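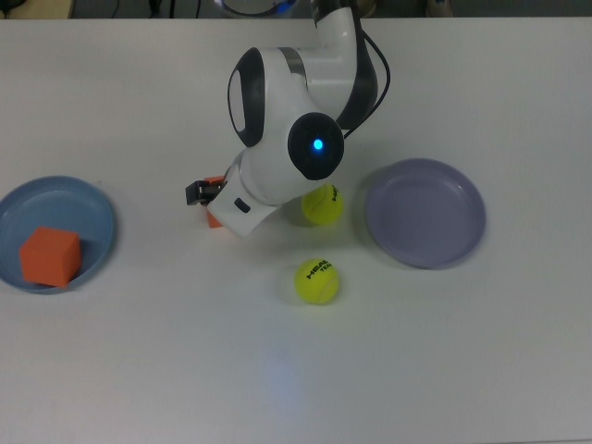

**Skirkex sets out timetable for withdrawal claims**

Skirkex, the digital asset exchange that suspended withdrawals in September, has published the terms under which account holders may recover their balances. The notice, issued on November 10, 2020, covers customers who held bitcoin, ether or the exchange's own token, Jisasau, at the time of the suspension.

Under the terms, accounts are divided into two classes. Customers whose total holdings were worth 2000 dollars or less at the suspension date will be paid in full, in the asset they held. Customers with larger balances will receive an initial payment of 2000 dollars in value, with the remainder converted into a claim against the exchange. Such claims will be settled in installments over a period that has not yet been fixed.

The exchange states that 1646 accounts fall into the second class. It has not disclosed the total value of those accounts, and members should treat figures circulating on message boards with caution.

**Treatment of the Jisasau token**

The most disputed part of the notice concerns Jisasau. The token was sold to customers as a means of reducing trading fees, and many were encouraged to hold it in place of cash. Skirkex proposes to value it at the last price recorded before the suspension, but only for tokens bought on the exchange itself. Tokens moved in from outside wallets would be valued at zero until their origin has been checked.

Donal Quinlan, interim chief executive of Skirkex, defended the distinction in a written reply to our questions. "We have to know that the tokens we are honoring were paid for," he wrote. "A number of large transfers arrived in the final hours, and those need to be looked at one by one." He did not say how long the review would take.

Selma Nedeljković, who represents a group of 114 account holders, has asked the exchange to drop the rule for transfers made before September. Her clients include several people who kept their tokens in private wallets for security and returned them to the exchange only to trade. The group has reserved its right to go to court.

**Custody review**

Granström, the accounting firm appointed to examine the exchange's reserves, has completed the first part of its work. It confirmed control of 512 cold storage addresses by requiring a signed message from each one. The second part, a comparison of those holdings with customer records, is still under way. Torunn Rønning, who leads the review, has said that no interim totals will be released.

Members should note that proof of control over an address does not show that the assets in it are free of other claims. Skirkex borrowed against part of its reserves earlier in the year, and the lender, Sivulholm, has not said whether it will enforce its security.

**What members should do**

Members with Skirkex accounts are advised to take the following steps:

- Download a full transaction history while the account pages remain open.
- Submit the claim form through the exchange's website and keep the confirmation number.
- Keep wallet records for any Jisasau transferred in from outside.
- Disregard messages offering to speed up a claim for a fee – the exchange makes no charge.

Acceptance of the initial payment does not waive the right to dispute the valuation of the remainder. Our legal desk has reviewed the form and found no wording to the contrary, although members with large balances may wish to take their own advice before signing.

Questions may be sent to Obinna Obi at the member services desk. Inquiries on the tax treatment of partial payments should be addressed to Myung-ja Yeo.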